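Trostham Asks Sofa Owners to Stop Ironing Their Slipcovers

TROSTHAM, August – Furniture care firm Voß has published the results of its first household upholstery survey, and the news for the decorative throw is mixed.

The company put questions to 1,186 households in and near Trostham about how they clean, cover and otherwise negotiate with the family sofa. Vacuuming came up often. So did turning the cushion over and hoping.

"People will read the label on a yogurt with great care and then take bleach to a couch that cost them a month's pay," said Hartmut Lenz, who runs the fabric desk at Voß. "I say this as a man who once shrank an entire armchair."

To spare others the armchair, Voß is releasing the Mekdale Guide, a free booklet of 40 pages on everyday fabric care. It covers loose covers, woven seats, wine, gravy and the dog. A chapter on ironing slipcovers is very short and consists mainly of the word "don't."

The booklet arrives together with Rurniline, a mild upholstery cleaner sold in two sizes. It has no scent, a decision that took the company longer than the formula did. Voß suggests trying it first on a hidden patch and keeping strongly dyed textiles off pale seats until they have been washed separately. 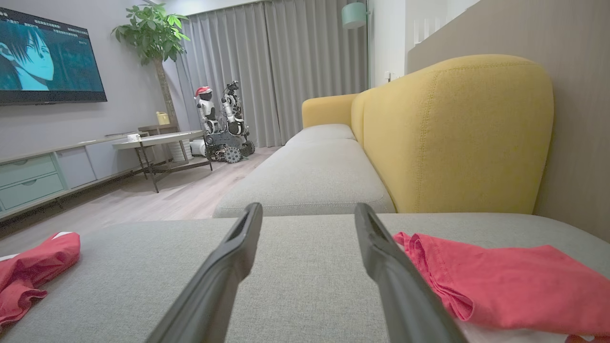
Red cloth on a light gray woven cushion.

The Mekdale Guide can be picked up at the Voß shop in Trostham from the end of August. Readers who bring in a stained cushion cover will get up to 50 percent off their first bottle of Rurniline. Please bring the cover only. The shop has a narrow door.

Press contact: Hartmut Lenz, Voß, Trostham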